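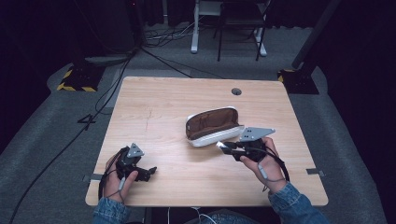
*An open glasses case, white outside with a brown lining.*

# Hilano word list

Welcome, and thank you for stopping by! Hilano is a list of 3709 everyday English words for small belongings (spectacle cases, purses, pencil tins and so on), with the spellings people really use at home, odd ones included.

- `words.csv`: the list itself, in 16 columns
- `notes.md`: my ramblings on regional names

Version 2 is due in December, and if your gran had another word for any of it, please do open an issue.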